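PC teardown cell, day 4. Stopped before lunch.

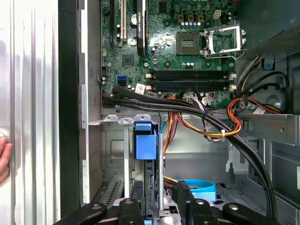
Job for the week was stripping old desktops for Drevton. Arm does the cards and memory, person does the fiddly bits. Been fine since Monday.

Then this morning the gripper closed on a cable it should of gone past. Didn't let go. Open command sent, controller says "open", fingers still shut. Sent it 3 times.

Worse bit. Aldo Lombardi was steadying the case by hand when it happend. Arm started its retract and took the whole case with it. He got clear, no injury, bit shaken. Hit the stop himself.

Force limit should have tripped. It was set to 100 N from a test on the Lurnum bench and never put back. My fault, I signed the sheet.

The not-opening is a separate thing. Reckon the finger position sensor is lying to the controller. Swapped the lead, same again after 2 runs.

So until it's sorted: no hands in or on the case with the arm live. Clamp it. Yes it's slower.

Fankhauser are sending a replacement sensor Thursday. If anyone at Prustden has seen the same fault pls shout, need to know what you changed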